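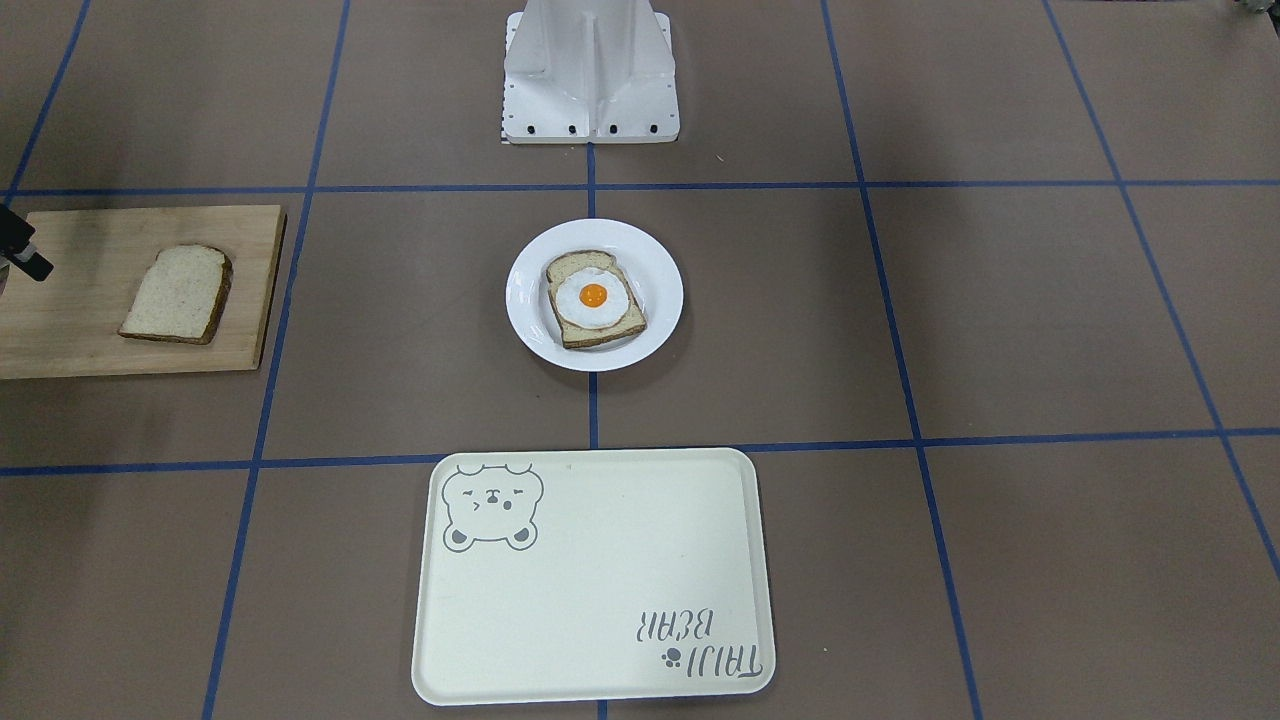

Blue tape laid out in squares, with a plate and a tray.

The restoration of Entili began in June with a negative that could not be run through a scanner. Fimier, the laboratory handling the work, received it from the producer's family in rusted cans, with two reels out of order and one wrongly labelled. 13/08/2021 was the day the first complete picture assembly was viewed, without sound.

The laboratory's head of scanning, who asked not to be named while the rights are being settled, described the condition of the material as average for a regional production of its age. "Shrinkage is the first thing we measure," she said. "If the perforations no longer match the sprockets, a pin-registered gate will tear them. We ran Entili on a capstan drive and stabilised the picture afterwards in software."

The negative had been cut and re-cut for several release versions. She logged 2,000 splices, many made with tape that had let its adhesive creep into the next frame. Each was opened, cleaned and remade by hand.

"You cannot hurry a splice. The solvent has to flash off before the join is closed or you trap it against the emulsion. A person can do good work on 20 metres in a morning and then ought to stop."

Reel 8 was the worst. A section of the song sequence was missing from the negative altogether, and the replacement came from a release print held by the Odari archive. Prints carry more contrast than negatives, and matching the two took longer than grading the rest of the film.

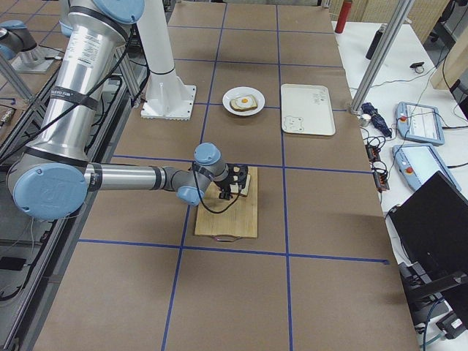 "The shadows in a print are already closed," she said. "We lowered the contrast as far as the grain allowed and left it there. There is a visible change at the cut. I would sooner have that than invent detail."

Sound was a separate matter. The optical track negative has not been found, so the mix is being taken from the same print. She described the result as narrow in range but intelligible, with some crackle left in at the quieter passages — heavier filtering took the breath out of the dialogue.

Asked about cost, she would say only that scanning was the smaller part and that hand repair accounted for most of the hours. The raw files will be kept on data tape in two places, one of them at Plala, where the film was shot.

A new film print has been discussed. "The distributor wants a digital copy for cinemas and nothing else. We have asked for one negative to be recorded out, 2,000 feet to a roll, and stored cold. They have not answered yet."

The subtitles are still to be checked against the spoken dialogue.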